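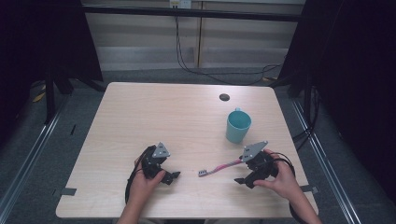 Kinov Paired Hand Grippers, reviewed

Reviewed by Haruna Matsuda, March 11, 2023
Price as tested: $1,958 the pair, cables included
Sold by: Gerken

Kinov says anyone can record good two-handed training data with these after 50 minutes of practice. I had my doubts going in and I still have most of them.

You hold one gripper in each hand and do an ordinary chore, and the recordings are meant to teach a robot arm to do the same. We stuck to bathroom things, a toothbrush and a cup, on a plain table. The sales page shows people folding shirts. I would ask Gerken for an uncut video of that before paying for it.

The jaws are fine. They have flat inner faces, and a toothbrush handle is a fair test of those: thin and easy to twist. Setsuko Oda, who did most of the recording with me, liked them more than I did. Her complaint was the cables. There is one per gripper, and when you bring your hands together you have to think about where both of them are going. The brochure calls this "freedom of movement."
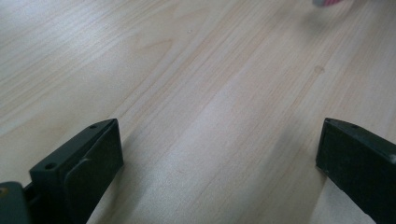
Then there is the matter of what the gripper's own camera gets to see. With the fingers spread wide you get a good look at the tabletop and both fingertips, but an object a little too far ahead slides out of view at the top. You learn to aim lower. I'd like to know how much of a beginner's first batch is mostly table, and Kinov doesn't say.

Claimed: 200 usable recordings a day. Kinov does not define "usable," and the manual doesn't either.

Warranty: 2 years, finger pads not covered. Spare pads are listed as coming in July.

Also consider: the Bomar set, which is heavier but has a manual you can follow, or renting from Oshima if you only need a short project done.

Verdict: Decent jaws, annoying cables, big promises. Ask for a trial period and get it in writing.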